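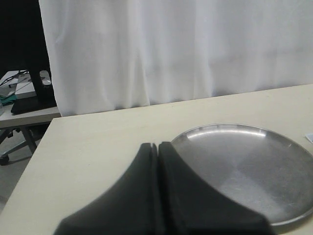
Dancing Boots, Size 8

I found them at the Greltiswood flea market at closing time, red leather ankle boots with a little stacked heel, and oh, they fit! The seller swore they'd danced 300 nights at the Kedness ballroom. I laughed and paid her.

At home I zipped them up, just to see. My left foot tapped. Then my right (I have never tapped in my life!) and off we went, down the stairs and out onto McPhee Street, waltzing beautifully past the last bus.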